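How to label a workshop so that other people can use it

Hauke Nolte

I love a good label. I love the smell of fresh tape coming out of the machine, I love a drawer front with one clear word on it, and I love watching a visitor walk straight to the countersink bits without asking me where they are. If your shed, garage or shared workshop has turned into a place where only one person can find anything, this is a lovely job for a couple of evenings in January when it's too cold to glue.

You can start with a marker pen and a roll of masking tape. In fact please do start with that!

What you'll need

Masking tape, the ordinary cream sort
A black permanent marker
A label printer, if you have one or can borrow one (mine is a Clidow, bought second-hand, and it has never once fed the tape crooked)
White spirit or surgical spirit and a clean rag
A ruler
Tie-on card tags for cables and hoses
A notebook

Step 1: Put things where they're going to live

Labelling a muddle gives you a labelled muddle. Before any tape comes out, spend an evening moving things to where you'd naturally reach for them. Sandpaper next to the sanding blocks, glue next to the clamps, and so on. Don't aim for perfect. I had my drill bits by the door for years and only moved them to the bench when I noticed how often I was crossing the room.

If something has no home, give it a box and write "no home yet" on the box. You'll sort that one out later, and it's rather satisfying when you do.

Step 2: Write the masking tape labels

Tear off a strip, write the word, stick it on. Write the name you say out loud. If everybody in your house calls it the grippy spanner, write "grippy spanner". You can add the proper name underneath if you like, smaller.

Keep each label to one or two words at this stage. "Screws, wood" is fine. "Assorted screws mostly for wood but some for metal" means the drawer needs splitting.

Then leave it alone for a few weeks. This is my favourite part, because you do nothing at all and the system gets better. You'll find yourself crossing things out, moving a strip from one drawer to another, adding a word. Every correction is one you haven't had to make on the expensive tape.

Step 3: Ask somebody else to find things

My friend Cuiping Liang came round to cut some shelf brackets and I asked her to fetch a few things without any help from me. She found the mitre square at once. She could not find the hot melt glue, as I had filed it under "sticks", and she opened the drawer marked "bits" expecting odds and ends. Both labels were changed before she'd finished her tea.

Ask someone who doesn't know the room. Say what you want, then keep quiet (hard, I know) and watch which drawer they open first. Wherever they look first is usually where the thing should be, or at least where a label should point them.

Step 4: Choose your style and stick to it

Now for the printed ones! A few choices to make before you start, so that the whole room matches.

Letters: capital for the first word, small letters after that. Words in small letters are easier to pick out at a distance than a row of capitals, though for very short labels it hardly matters.

Colour: black on white, everywhere. I tried coloured tape for different kinds of tool and could never remember which colour was which. If you do want colour, save it for one single meaning, such as "ask before using".

Size: print one label in 2 sizes, stick both on a drawer and walk to the other end of the room. Pick the one you can read from there. For small parts drawers you'll be standing close, so the smaller size will do.

Words: always the plural for things you have a lot of, always the singular for a tool you have one of. "Washers", "Router". It sounds fussy and it makes the whole wall look calmer.

Step 5: Clean, measure, stick

Wipe each surface with spirit and let it dry completely. Most labels that peel have been stuck onto a film of oil or sawdust. On rough timber, screw on a small piece of smooth board first and label that.

Decide on one position and use it throughout. On drawers, I put mine above the handle, centred, with the ruler resting on the top edge. On shelves, put the label on the shelf edge under the item, so it's still there when the item has been taken away. Press from the middle outwards with your thumb and go over it again the next day.

Step 6: Cables, hoses and switches

People stop at the drawers and miss the most useful labels of the lot. Tag every cable at both ends. A tie-on card tag costs next to nothing and you will bless it the first time you're on your knees behind the bench, looking for the extractor plug.

For switches, the label goes right beside the thing it belongs to, always on the same side. Below is my preference, as your hand doesn't cover the words on the way in. If there are 3 switches in a row, give each one its own label, evenly spaced, with clear space between them. Say what the switch works ("Bench lights"), and leave out the word "switch".

Stay on the outside of anything electrical. Sticking a label next to a wall switch is fine; taking a cover off to find out what it feeds is a job for an electrician, who will normally be happy to tell you what to write. 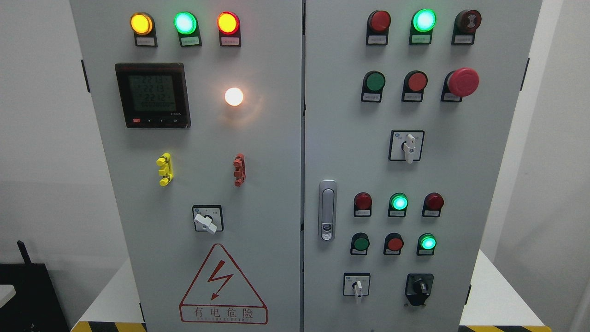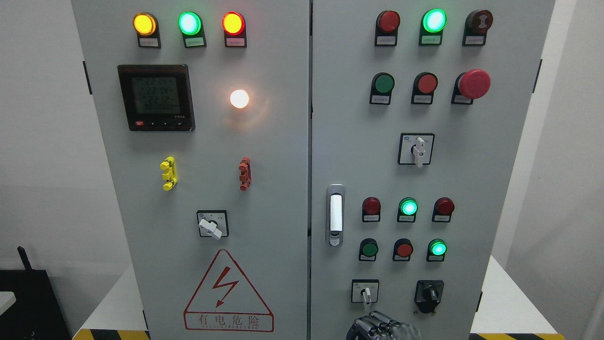
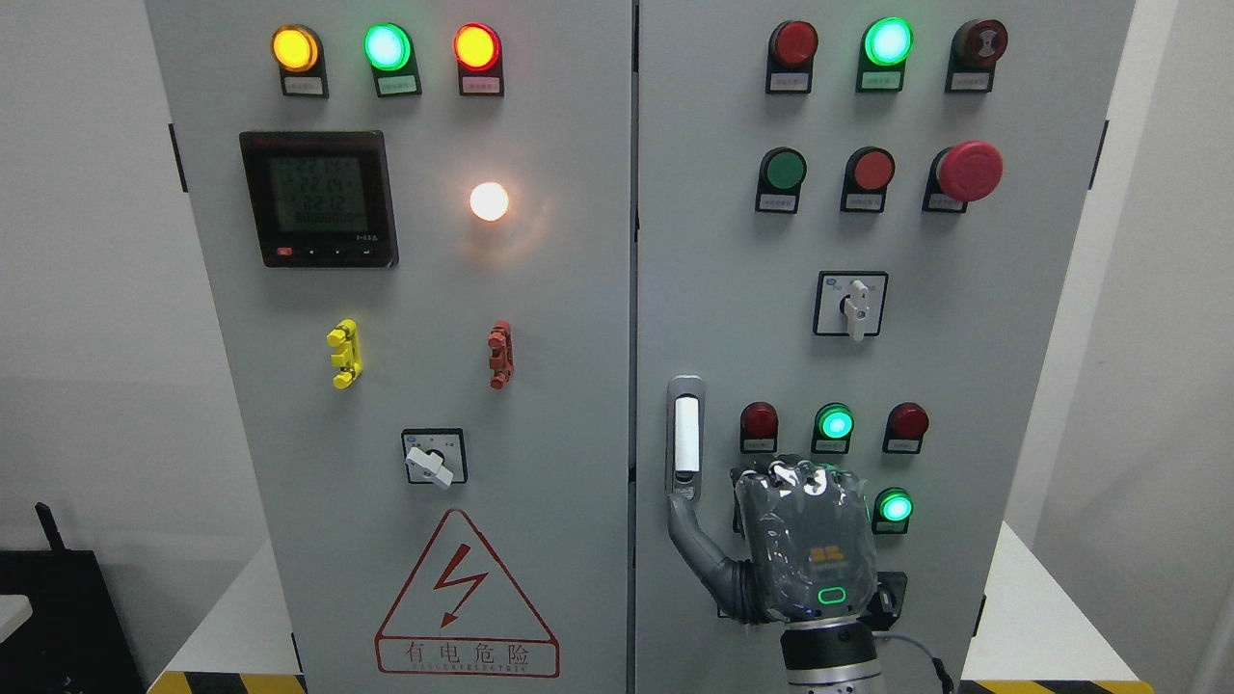
Reading time: 3 minutes

All three show small white label plates under the indicator lamps on grey cabinet doors. The same placing looks just as smart on a row of light switches in a garage.

Step 7: Keep it going

Hang the notebook and the old marker by the door. When somebody moves something or a new box arrives, they write a line in the book or put up a bit of masking tape, and once a month I sit down with the printer and turn the scribbles into proper labels. It takes no longer than a cup of coffee.

Old labels come off nicely with a hairdryer on low. Warm the tape, lift a corner with a fingernail and pull slowly, then wipe away what's left with a little white spirit. Try it on a hidden patch first if the surface is painted.

If you've got a spare bit of tape at the end, label the label printer. Mine says "Labels" and lives on the shelf above the vice, next to the spare tape and the batteries.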